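3.2. Dimensionnement et budget du parc de préhension

La planification des équipements a été conduite à partir des besoins recensés auprès des deux sites de Prustis et de Nutgate. Le plan initial, établi par Jong-dae Cho, retenait l'achat de 3 bras articulés et reportait à l'exercice suivant l'acquisition des outils de préhension manuels. Cet ordre a été inversé : les préhenseurs tenus à la main, d'un coût unitaire nettement inférieur, permettent de constituer un premier corpus de manipulations avant tout engagement sur les bras. La figure 4 présente un poste de table dans la configuration retenue.
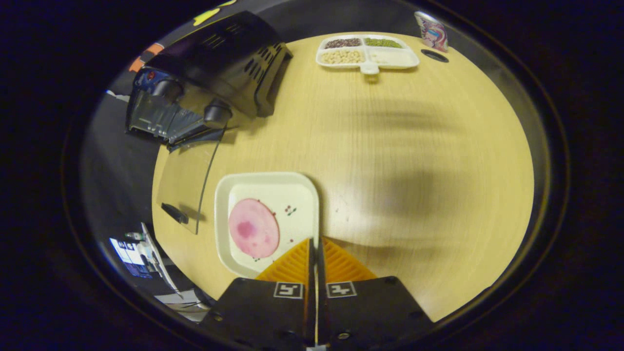 Figure 4. Poste de table avec préhenseur manuel, assiette et plateau compartimenté.

Le budget distingue trois lignes : les préhenseurs, les consommables et le mobilier. Pour la première, le devis de la société Wannasri s'établit à 443 euros par unité, marqueurs compris, contre 334 euros pour l'offre de Kikik, qui n'inclut ni les marqueurs ni la visserie. Les patins striés, de couleur orange sur le modèle de la figure 4, sont comptabilisés séparément des doigts noirs qui les portent - leur remplacement relève des consommables et non de l'investissement. La vaisselle et les plateaux à compartiments sont imputés à la même ligne, dans la limite de 200 euros par poste. Le mobilier existant est conservé lorsque le plateau de la table dispose d'un passe-câble, comme celui de la table ronde représentée ici.

L'acquisition des bras demeure subordonnée à une seconde évaluation, prévue en avril. Celle-ci portera sur le taux d'utilisation des préhenseurs, la fréquence de renouvellement des patins et la compatibilité mécanique des doigts avec les brides proposées par les deux fournisseurs. Les frais de maintenance, exclus du présent chiffrage, sont traités à la section 3.4.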